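Kallgate Riders Forum > Roads and routes > Corden to Biwott, the straight road with the hedge

pedal_marek
Hello all. I plan to ride from Corden to Biwott, 13 km, and the map shows one long straight part. Is the surface good for narrow tires? I have 25 mm and I don't want to walk home like in January.

slowgear9
It is paved all the way. A little worn, but I did not find holes. What I don't like is that the road has no lines, so cars drive where they want.
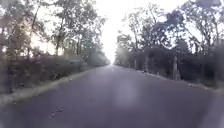
Photo: slowgear9 / Kallgate Riders gallery

I look more at the left side than at the asphalt. The shoulder is dirt and gravel, and with narrow tires I would stay off it. Also watch for small dark bits on the road, maybe leaves, maybe stones. With low sun through the trees you see them late.

Tomaso_K
I don't agree about the lines. On a road without lines the drivers go slower, at least in my experience. The road from Killosov has fresh lines and people pass me there very close.

slowgear9
Maybe on weekends. Try it at 5 in the afternoon when everybody goes home from work.

hilly387
The trees are the best thing on this road, in summer you ride in shade. But the hedge blocks the side wind only partly — I still felt it on my last ride.

pedal_marek
Thank you. So I keep the 25 mm and go early. Is there water before Biwott?

Tomaso_K
No, fill both bottles in Corden. The tap is behind the bus stop.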